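Rimeo - Notes on Folding at the Couch

2022-01-03
By Edivaldo Bragança

# Rimeo: a data card for laundry on soft furniture

Rimeo is a collection of short recordings about one of my favorite ordinary jobs: taking a loose heap of clothes on something upholstered and getting it into a state where you could put it in a drawer. I have been working on it since May and I am still excited every time I open a new folder. Clothes are wonderful things to look at closely! A T-shirt has maybe one flat shape and an endless supply of crumpled ones, and the crumpled ones are where all the interest is.

This card covers what is in the set, how the clothes and furniture were chosen, how the labels work, and where I think it is weak. Please read the weak parts before you build anything on top of it.

## What's in it

- 1,220 clips
- 2 rooms, called Vevar and Conceição in the folder names
- 6 garment types
- a plain text label file for every clip
- still frames pulled from the clips, for browsing

The room names mean nothing deep. Vevar was the name of the first folder and it stuck. Conceição is the street the second room is on.

The six garment types are T-shirt, long-sleeved shirt, pants, shorts, sock and towel. (Yes, a towel is not a garment. It gets folded with everything else, it lives in the same pile, and I was not going to make a second dataset for towels.)

## Why soft furniture

Most of the folding data I had seen before was done on a table, and I understand why. A table is hard, flat, and the same height everywhere. But I have never in my life folded laundry on a table. I fold it on the couch, or on the bed, or on whatever padded thing is nearest, and the cloth behaves differently there. A shirt grips the weave a little. A sleeve you have smoothed out stays smoothed out, which is lovely, and then you drag the body of the shirt over it and the whole thing bunches up in a new place.

Upholstery also gives. Press down on a hem and the hem sinks. Pinch up a corner of thin jersey and you may come away with a bit of seat fabric too. I wanted those small annoyances in the set on purpose - they make up a large part of the real job.

So every clip in Rimeo has a padded surface under the clothes. The fabrics are close to plain, in light colors, with no stripes or prints. Patterned seats were tried early on and I dropped them from this version. They are worth doing properly later, with enough clips to matter.

## The piles

A pile starts as a heap. I didn't arrange them. Clothes were carried over in an armful and let go, and whatever shape they landed in was the starting shape. If a sock rolled off the seat, it stayed off and the label says `off_surface`.

Piles come in three sizes:

- `small`: a single item, crumpled
- `medium`: a few items, most of them at least partly visible
- `large`: enough that you can't tell what is at the bottom

Large piles are my favorite and also the hardest to label. You see a cuff, you write down "long-sleeved shirt", and four steps later the cuff comes out attached to a pair of sweatpants. The label file keeps both the first guess and the corrected one, in separate fields. I think the first guesses are really useful! They are a record of what a careful person could tell from the outside of the heap, and that is a fair bar to measure anything else against.
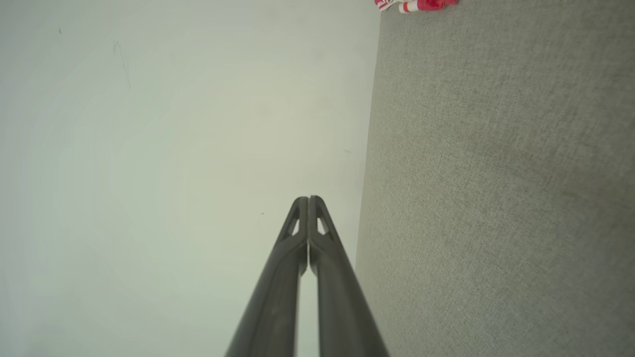
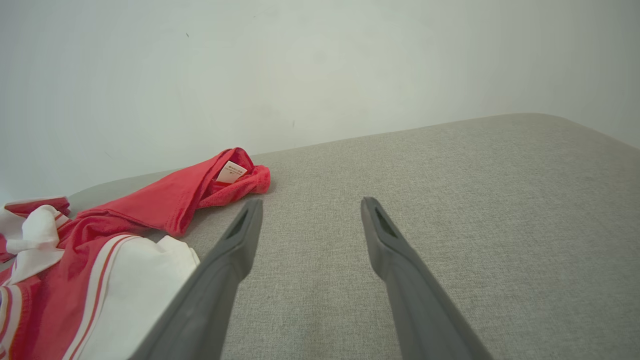
## Clothes

Everything was washed before recording and nothing was ironed. I like knits best because they slump in such interesting ways, so knits are somewhat overrepresented. Woven shirts are in there too, and they hold creases for much longer, so the same label (`crumpled`) covers two pretty different looks. I went back and forth on splitting it and decided to add a `fabric` field instead, with the values `knit`, `woven`, `terry` and `unknown`.

Color is a free text field. I kept to everyday words: red, navy, gray, cream. If a garment has more than one color, the biggest area comes first. Please don't treat this field as measured color. The light in both rooms is daylight where possible, and the same gray T-shirt can look warm in one clip and quite blue in the next.

Nothing with a readable name or a team number was used.

## Label file

One file per clip, same name as the clip, ending in `.txt`. One line per field.

 room: vevar
 surface: padded_gray
 pile: medium
 first_guess: tshirt, sock, tshirt
 corrected: tshirt, sock, shorts
 fabric: knit, knit, woven
 color: blue, white, navy
 end_state: partly_folded
 note: second item pulled out by the hem

`end_state` can be `untouched`, `spread`, `partly_folded`, `folded` or `abandoned`. I am fond of `abandoned`. Sometimes a sleeve is inside out and twisted around itself and it is simply a better use of everyone's day to move on to the next clip. Those clips are kept. They are good clips.

`note` is optional and written by hand. Expect typos, and the occasional opinion about fitted waistbands.

## What counts as folded

This took far longer to settle than I expected, and I enjoyed every bit of it. People fold in such different ways! Thirds, halves, the roll, the quick over-the-arm flip. Rimeo doesn't take sides. A garment is `folded` when:

- its sleeves or legs are inside the outline
- it can be picked up by one edge of the stack and stay together
- the top layer is flat enough that another item would sit on it

The middle rule is judged from the clip and never from a still. A single frame can't tell you whether something will hold together when it is lifted.

Socks are `folded` if they are paired in any way at all. A lone sock is `spread` at best.

## Using the set

The clips are sorted by room first and pile size second. If you only want a quick look, open the small piles from Vevar. They are the easiest to follow and give you a good sense of how cloth moves on that kind of seat.

For splits, keep whole sessions together. The same shirt may turn up in several clips in a row, in a slightly different heap each time, and if you shuffle freely you will get very cheerful numbers that fall apart on new laundry. The session list is in `sessions.txt`.

There is a little viewer called Curkis in the tools folder. It shows a clip next to its labels and lets you step through the notes. I wrote it for myself and it is rough, but it has saved me hours. Space bar plays, left and right arrows step, `g` jumps to the first moment a garment gets picked up.

## Known gaps

- No bed sheets. I tried, and they ate the whole couch.
- No baby clothes, and hardly anything larger than an adult XL.
- No dark seats. Dark clothing on dark fabric is a real situation and Rimeo has none of it.
- Backgrounds are plain. Living rooms usually have more going on behind the seat.
- Around a tenth of the `fabric` values are `unknown`, mostly in the early sessions.
- One labeler did almost everything (me), so my habits are all over it.

If you find a wrong label, please send the clip name and what you think it should say. I fix these in batches and I really do enjoy getting them.

## Next version

Patterned seats are first on my list, then a proper go at hoodies. A hoodie has a hood, a drawstring, a front pocket that swallows its own sleeve, and two thicknesses of cloth that never want to bend at the same spot. I can't wait.

I would also like a second labeler for the large piles, working from the start of the clip without seeing my guesses, so the two sets of first guesses can be compared.

## Terms

Free for research and teaching. If you share a changed version, say what you changed and give it a different name so people don't mix them up.

Contact: Edivaldo Bragança, through the project page
© Rimeo
Back to top

Comments

**tess_m**
The first_guess field is such a good idea. I ran through a bunch of the large piles with a coworker and we made a lot of the same mistakes you did, especially shorts vs. T-shirt when only a hem is showing.

**okafor.j**
Is there a reason towels don't get their own end state? Half of mine are folded lengthwise and hung, and I'm not sure that passes your second rule.

**Edivaldo Bragança**
Good catch on the towels. Hanging isn't in any of the clips so I never had to decide. I'll write something for the next version. And tess_m, I would love to see your guesses if you kept them!

**linenpress**
`g` in Curkis skips to the end for me if the clip is untouched. Everything else works fine. Looking forward to the hoodies.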